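Bellodeck
Home / Equipment / Bench Cells / Bellodeck Bench Cell

Bellodeck Bench Cell
Single-arm handling cell for small wooden parts
Made to order at our Botolen shop
Request a quote | Download the layout sheet | Ask a question

Overview

The Bellodeck Bench Cell is a single robot arm, a work table, a controller and a guard, sold together and set up together. It picks up small wooden parts, turns them over, holds them against a tool or a stop, and puts them down where the next person wants them. It was designed for shops that make boxes, trays, drawer fronts, cutting boards and similar goods in short runs.

The cell doesn't cut, glue or finish anything by itself. It moves parts between the steps that do. In most of the shops we visit, that moving is where the sore wrists and shoulders come from, and it is the part of the day people are happiest to hand over.

Each cell is planned in simulation first. We model your corner of the floor, the doors, the bench and the parts, then run the arm through the job before any hardware is shipped. You get the rendered views and the motion files along with the quote, and your operators can mark them up.

What it does during a shift

A typical job has four steps. The operator loads a stack of blanks on the infeed side. The arm takes one blank, checks its thickness against the stop, and presents it to the tool. When the tool is done, the arm flips the blank if a second face is needed. The finished part goes to the outfeed side, face up or face down, as set in the job.

The operator can walk away while this is running. The cell stops and lights its amber lamp when the infeed is empty, when the outfeed is full, or when a part doesn't measure the way it should. It doesn't try again on its own after a bad measurement. Someone has to look at the part and press Resume.

Jobs are stored by name. Changing from one stored job to another takes around 14 minutes if the fingers have to be swapped and much less if they don't.

What changes for the people at the bench

We get more questions about this than about payload, so it has its own section.

The loading job becomes a tending job. One person who used to feed a single sander or drill by hand will normally look after the cell and do a second task nearby, such as sorting, fitting hardware or checking edges. That second task should be agreed on before the cell arrives. Shops that leave it open tend to end up with an operator standing and watching, which is dull and tiring in its own way.

Some skills matter more afterward. Reading grain, spotting a cupped board and knowing which face should show are still done by a person, and they are now done up front, at the stack. A badly sorted stack will stop the cell over and over. Experienced hands are usually the best choice for loading, and we suggest that pay grades reflect it.

Noise changes too. The arm is quiet, but the tool is running for more of the day, so hearing protection and dust extraction need a fresh look. Have your dust readings taken again after the first month of normal running.

Breaks stay where they are. The cell can run through lunch if the stacks are full, but we ask customers not to schedule it in a way that needs someone to give up a break to clear a stop.

From the shop floor

Farquharson runs two Bench Cells in its tray department. Reynaldo Lumanlan has led that department since before the cells were installed.

"The first weeks were slow. We had the arm putting parts down on the wrong side, so my people were reaching across to get them. We moved the outfeed to the left and that fixed most of it. Nobody lost their place. Two of them moved to fitting, which they had asked for anyway. What I would do differently is get the operators into the planning meeting. We only had the engineers in there."

We changed our planning form after that job. It now has a page for operators to fill in, and we don't start the layout until we have it back.

Mark Anthony Sebastian handles installation and training for Bellodeck and will be your contact from the first site visit until sign-off.

Training

Training is included in the price and takes place on your floor with your parts.

Operator course: one day. Loading, starting and stopping, clearing a stop, finger swap, daily checks.

Setter course: three days. Everything in the operator course, plus teaching positions, building a new job, adjusting the stop, and reading the fault log.

Up to 7 people can attend each course. We ask for at least two setters per shift so that one can be out without the cell sitting idle. Refresher sessions are available by video or in person and are billed separately.

Please plan for people to attend on paid time and away from their regular work. Courses squeezed in between orders don't stick, and we end up repeating them.

Specifications

Model: Bellodeck Bench Cell, single arm
Reach from base center: 915 mm
Payload including fingers: 7 kg
Mounting: bench or pedestal
Part material: solid wood, plywood, MDF
Fingers: parallel, with replaceable pads
Controller: floor cabinet, lockable, may be placed either side
Display: tablet on swing bracket, gloves on or off
Signals: amber and green lamp, buzzer with volume control
Stops: one on the table, one on the tablet bracket, one loose on a cable
Power: single phase
Air: not needed for the standard fingers

Guarding and floor space

The standard guard is a fixed mesh panel on two sides with a light curtain at the front. Where the cell backs into a corner, the walls can take the place of one or both panels, subject to the risk assessment. The light curtain must not be bypassed for loading. If your operators find that they need to reach in often, tell us, and we will move the infeed.

Leave enough room for a person to walk behind the operator's stool with a cart. We have seen good layouts spoiled by a pallet that had nowhere else to go, so the layout sheet has a space for drawing in pallets, bins and anything else that lives on your floor.

The risk assessment is done jointly. We supply a draft, and your safety lead and at least one operator sign the final copy. The cell will not be released for production without those signatures.

Choosing between the Bench Cell and the Dreddale table

The Dreddale table is our manual option: a height-adjustable bench with a tilting top and a powered stop. It has no arm. For runs that change several times a day, or for parts that are all different, the table is often the better buy. It takes most of the bending out of the work and needs hardly any setup.

The Bench Cell makes sense when the same part comes through for at least half a shift at a time. If you are in between, send us a list of a normal week's jobs and we will go through it with you. Some customers start with the table and add an arm later; the table's top uses the same bolt pattern.

Delivery and installation

After the order is confirmed, we build the simulation and send it for review. Comments from the floor are collected on the operator page and worked in. Build and testing follow in Botolen. We ship the cell on one pallet, with the controller cabinet on another. Orders for installation in December should be placed early, as many shops want the work done during their shutdown.

Installation covers leveling, anchoring, wiring to your supply point, guard setup and a trial run with your own parts. Electrical work upstream of the supply point is up to you.

Care and spare parts

Daily: wipe the finger pads, blow out the stop, check the light curtain.
Weekly: check the table bolts, clean the cabinet filter, look over the cable at the wrist.
Yearly: service visit, arm and brakes.

Pads, filters and stop faces are kept in stock. Operators can order pads directly from the tablet without going through the office, if you choose to allow it. Most shops do.

Common questions

Can the cell work next to people without a guard?
Not in the standard version. The parts have hard corners and the tools are sharp, so we guard every installation.

Does the software record who is running it?
It records stops, starts and faults by job. It doesn't record names or individual speed, and we don't offer that as an option.

Can we lease it?
Yes, in most cases, with training included in the lease.

What happens to our old jig?
Keep it. You will want it on the days the cell is down for service.

To arrange a site visit, use the quote form and write "Bench Cell" in the subject line. Please include a floor sketch and a sample of the part.
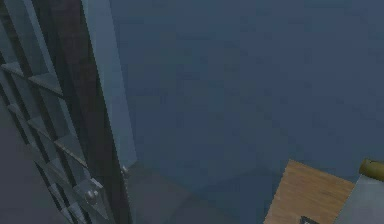 Simulation view of a room corner, with a wooden board at lower right.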